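Put the stand in the report
Annick Caron

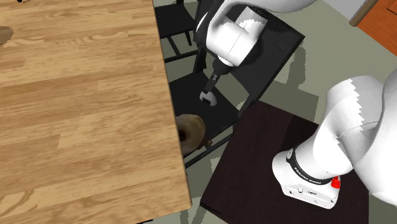
A simulated workcell: arm on a dark stand, wooden table to the left, chairs in the gap.

I read a lot of reports on robot arms tested in simulation. Most of them give me the success rate first. Few of them tell me where the arm was bolted down, how far it stood from the table, or what else was in the room. I think that should change, and I think the fix is a dull one: a required page of setup facts, filled in before any score is published.

Look at how much a layout like the one at the top leaves open to argument. The arm has its own stand, separate from the table. There is a gap between the two, and the gripper is out over a chair seat in that gap, past the edge of the wood. A reader who sees only a number would never guess any of this. Yet the gap matters. Move the stand in and the job gets easier to reach. Push a chair under the arm and the planner has one more thing to miss.

At Hultomton we spent most of May trying to match a result from another team. They had run 3869 trials and we had their code. What we did not have was the height of their stand. We guessed, got worse numbers, and wrote to them. The answer was in a config file that had been left out of the release. With the right height our numbers came up to theirs in an afternoon. I don't blame them. The form they filled in for the review had no line for it.

The Odukoya checklist, which our group now uses, does have a line for it. It asks for the base position, the table position, every object within reach of the arm, and which of those objects the arm is allowed to touch. It runs to two pages. People complain about the second page, the one on furniture and walls, and say that in simulation a chair costs nothing if you hit it. I don't accept that. A chair costs nothing in software only if you have chosen not to count the contact. That is a choice, and it should be written down where others can see it.

The stronger complaint is that rules slow down small teams. Zisteo made this point in their comments on the draft, and they are partly right. If you generate 2000 rooms by script, you can't fill in a form for each one. But you can publish the script, the seed and the limits it draws from - how close a chair may come, how far the base may sit from the table edge. That is one form for the whole set. The Rasamholm people already work this way and their releases are easy to use.

I would also ask for one rendered view per layout type, taken with the arm in a working pose and with the furniture left in. Plenty of papers show a clean table and a cropped arm. It looks tidy and it leaves out the part I need.

The draft is open for comments until the end of the month. If you have an objection to the furniture page, send it in with a layout attached so we can talk about the same room.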